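2023-07-24

Cell 2, Erska rig. Mostly a housekeeping day, but I want the reset rules written down properly before the September runs because we've been doing them three different ways.

Started by reading back through the Flerari logs. We have 2463 episodes on the server now and I tried to pull 600 of them for the grasp comparison. Got stuck pretty fast! Plenty have no note on who reset the table or how, and in a few the operator field just says "same". Same as what? I've been guilty of this too, so no finger pointing, but it means I can't sort good resets from sloppy ones without replaying everything.

So, rules as they stand after this afternoon. Shout if you hate any of them.

1. Hands stay off the table while the arm is enabled. Pause on the pendant, look at the status light on the base, then reach in. I know the speed cap is low and the force limit is set, and I know it feels silly for a two-second nudge. Do it anyway. The force limit covers the arm bumping you, it does very little for a fingertip between the gripper fingers.

2. Start pose is gripper straight down, fingers slightly open, over the middle of the table and clear of the objects. If you can't tell whether it's clear, go up another bit. Kaijage's starting script sends it there by itself, but it doesn't know what you've left lying around.

3. Bowls go upside down for this task. Vary the spacing between episodes — if everything lands in the same spot every time we're training on the table and I'd like to avoid finding that out in September.

4. Soft, crumpled things get their own tag in the log. They change shape every time they're handled, so a rigid-object label is just wrong. I used "deformable" today, please use the same word and not "squishy" (funny, but I have to search for it).

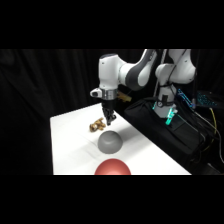

Gripper pointed down over the table, gray bowl upside down, crumpled item behind it. Status light teal-green.

5. Cables. This one bugs me the most. The dark ones by the base are a tangle and the yellow one takes its own route down the right side. Anything that moves with the arm needs slack at full reach and nothing to catch on, and anything that doesn't move should be tied down and labeled at both ends. I want this sorted before anyone raises the speed cap. No exceptions for demos.

6. Write the log line before you start the next episode. Operator, object tags, reset yes/no, anything weird. It takes less time than finding your pen.

Also went through the Trustis checklist again. It's decent on guarding and e-stops but it more or less assumes a fenced cell, and ours is a table you can walk right up to. I've penciled in a line for testing the e-stop at the start of each session, with initials. Our own sheet only asks for it when the setup changes, and what counts as a change is anybody's guess. Moving the table? Swapping fingers? I'd say both.

Finger pads: the service counter is at 3000 cycles since the last swap. I'd been working from memory and thought we inspected every 1000, and the sheet does say 1000, so we've missed at least two. Looked them over with a flashlight, some wear on the inside edge, no splits that I could find. Left them on for now and put a reminder in the shared calendar. Replacements still to be ordered.

Open items:
— tie down and label cables (me, next session)
— add "reset" as a required field in the logger so it won't save without it
— decide if episodes with no reset note get dropped or just flagged. I lean toward flagged
— print rules 1 and 2 big and tape them up where you can read them from the pendant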